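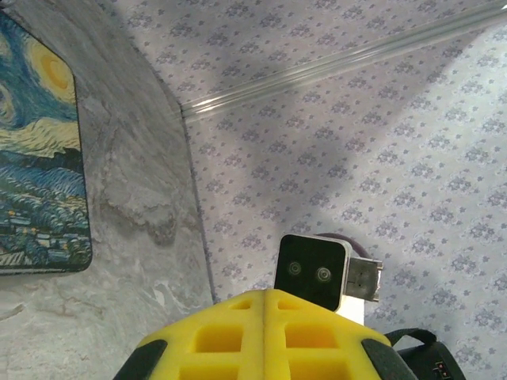 Surely they just play back the same moves over and over, a reader commented under my post in August, when I said I'd signed up for the robot open day in Claneck. I had the same suspicion, so I took the comment along with me and put it to the first person in a Kinnunen shirt who looked free. She laughed and told me to move whatever I liked on the table and see.

5 min read
Print | E-mail

So I moved something! I'll get to that.

First, getting there. Kinnunen has the upper floor of the old Seltton building, the long brick one past the bus depot, and if you're driving, ignore the sign that sends you to the front. The door is on the side by the loading ramp. I was there at ten past nine, and the line was already down the stairs, mostly families, plus a group of high school kids in matching robotics club hoodies who knew far more than I did and were very nice about it. The sheet by the coat rack said 600 free tickets had gone out, and when I left in the middle of the afternoon the clicker at the door was showing 691. Nobody seemed to be getting turned away.

The floor was split into stations, and most of them were set up to look like corners of a home. I liked that a lot. I've been to two industrial shows and both times it was all steel fencing and orange arms throwing boxes at conveyor belts, very impressive and very far away. At Claneck you stood close enough to hear the little motors. One station had a flowered cloth with a gray marble-patterned surface next to it and The Starry Night on something lying there, and I could have been at my aunt's place, if my aunt had a bright yellow gripper.

About that gripper. The project is called Balleo, and what they're working on is gentle handling, meaning picking up ordinary household stuff without crushing it, dropping it or dragging the tablecloth along. I had expected metal claws. The yellow part has a surface a bit like foam, all rectangular cutouts in a grid with a ridge up the middle, and there's a small black module with two lenses side by side sitting right by it. I asked why the camera wasn't up on a pole with a nice view of the whole table. The engineer had me put my own hand flat in front of my face and try to find a coin behind it. Point taken! From overhead, the arm spends half its time blocking the thing it wants to pick up. Down at the wrist, the view goes wherever the hand goes.

What that does to the pictures is funny. They had a monitor turned to the crowd with the wrist view on it, and for the first few minutes it made me a little seasick. The table tilts, a shadow swings across, a corner of something slides in and out again. Then you get used to it and you start reading it the way you read a driving video. By the third run I was leaning to the side to help it see around things, and so was the man next to me.

Now, my big moment. The task on that run was to take a spoon from one side of the table and lay it on a folded napkin on the other side. It did it once with everything where they'd put it. Then I got to move the napkin, and I moved it a long way and turned it crooked, because I wanted my money's worth (it was free). The arm went out, stopped, hung there long enough that one of the kids groaned, and then swung over and put the spoon down on the napkin. Not straight. Half the handle was on the cloth. But on the napkin! I clapped, I'm not ashamed of it.

So to my commenter: no, it isn't playing back one recording, at least the part I saw wasn't. But you're closer than you'd think, and I enjoyed finding out why. The learning starts with people doing the task by hand, lots of times, steering the arm or holding a matching gripper, while the cameras and the joint positions get saved. For the spoon and napkin they had 50 of those practice runs. That sounded like very few to me. The engineer said it was enough for a first try and far from enough to trust, and that the next batch would have different spoons, different cloths and different light. Light is the big headache, apparently. When the sun came around in the late morning they rolled the blinds down on that side and the success rate went up again.

They had a whiteboard with the score for the day. It was 79 percent when I first walked by. I asked if that was good, and got a very straight answer, which was that it's good for a room full of strangers moving the napkins and bad for your kitchen. One in five spoons on the floor gets old quickly.

I did see it fail, too. It missed a spoon and then carried nothing, very carefully, all the way across the table and set the nothing down on the napkin. A little girl in front of me was delighted and asked for that one again. The staff just reset and kept going, no fuss, and someone made a tally mark in the other column. I thought more of them for that than for any of the clean runs.

The steering station had the longest wait, thirty-five minutes for me, and it was worth it. You hold a handle, the arm copies you, and you try to get a cup onto a saucer. I consider myself decent with my hands (I tie my own fishing flies). I was terrible. There's no feel in the handle, so you don't know you've touched the cup until it starts to slide, and I kept squeezing harder as if that would tell me something. On the fourth go I got it on, handle pointing the wrong way. The kid after me did it in one, naturally.

A few practical notes if they do it again in spring, which they said they'd like to. Go early, the steering line only grows. Coffee is downstairs and it's cash only. The elevator works but you have to ask for it at the desk. The talk at noon was good but the room is small and the back rows can't see the screen, so get in ten minutes ahead. And bring a question, even a grumpy one. Everyone I bothered seemed happy to stop and answer it.

I've still got a couple of pages of notes on the talk, mostly on how they sort the good practice runs from the bad ones, and I'll type those up once I can read my own writing.

Print | E-mail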